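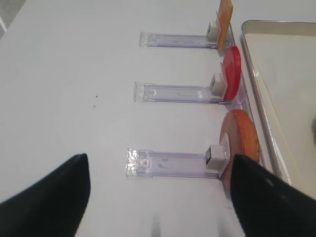
Liv Rønning wrote in to say that her group at Estness had placed its dust gauge too near the haul road, and that the quarry company had the readings thrown out. She asked for the siting steps to come before the logging steps, so they now do.

4. Siting and starting the Orkon dust gauge

4.1 Choose open ground at least 3 metres from any wall, hedge or parked vehicle.

4.2 Walk the boundary with the site plan in hand. The plan for the Kvam pit dates from 1978 and does not show the northern extension, so mark that in by hand.

4.3 Get the landowner's permission in writing. An email will do.

4.4 Push the ground spike in fully, then fit the mast and tighten the collar.

CAUTION: Do not enter the quarry or cross the blasting line to reach a better spot. Readings taken inside the fence will not be accepted.

4.5 Turn the inlet towards the workings and press START. The light blinks green while the pump settles.

4.6 Write the gauge number in the logbook with the time and wind direction. The spare gauge is number 764.

Note: If the light turns amber, the filter is not seated. Switch off, open the cap and press the filter down until it clicks.

4.7 Leave the gauge running until the counter reaches 2000, then press STOP. Wait for the pump to go quiet before you open the cap.

4.8 Put the used filter in its own bag — never two to a bag — and label it before you leave.

Note: Farm work raises dust too. If a neighbour is ploughing or cutting hay, say so in the log.

4.9 Send the bags and a copy of the log page to Åsmund Tveit by the end of April. For blasting noise and vibration, go to section 5.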